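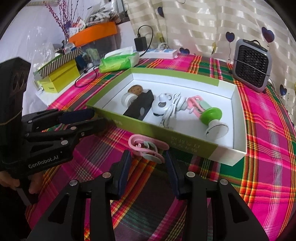 Automation and Everyday Work Group, Drirkent Polytechnic
Week 6 handout: Can a machine tidy up yet?
4 min read

Last week we did welding cells and palletisers, where every part turns up in the same spot facing the same way. This week is my favourite of the whole unit, because we move to the kitchen table and everything gets harder!

Start with the job itself. Small things go into a shallow box: a clip, a cable, a round container, a long black case. You could do it while talking on the phone. Now write it out as instructions for two grippers and watch the page fill up.

Clips. A plastic clip with curved loops gives a two-fingered gripper very few good places to hold. Squeeze a loop and it may flex or turn. Go for the pad and you need to come in from the right side. Padded fingers help a lot (more on friction in the lab).

Cable. Folded cable is the one I'd bet against. It changes shape whenever you touch it, so the plan you made before the grasp is already old by the time you lift.

Clear plastic. Depth cameras often see straight through it or get a false distance from the shine. Come to the demo and try the clear cup, it's wonderful how badly it goes.

Backgrounds. Bright stripes are no trouble for us. For a vision system trained on plain grey benches, a plaid cloth can be a real colour problem, and a pink clip on magenta stripes is a good test.

So, can they do it yet? Partly, and more than when I first taught this. Our Cadport rig made 2,106 attempts at single-item pickups last term and got 2,010 of them into the box. I was thrilled! Then we gave it whole tables to clear, 40 of them, with mixed clutter and no resets, and it finished 21. Small errors pile up over a long job: one dropped clip lands under the cable, and the next grasp is now a different problem.

Shop floors sit in between. The Alvarado kitting line has loose parts but fixed trays and steady lighting, and that alone makes the work far more manageable.

Before the tutorial
Read the Illey notes on grasp planning, sections 2 and 3. Skip the maths in the appendix for now.
Pick one chore you did today and list every point where you changed your grip. Folding a tea towel is a good one.
Bring one awkward object, no bigger than a mug. Nothing sharp, please.

The lab opens at 9 am and the rig is free until noon.

6 comments · 14 shares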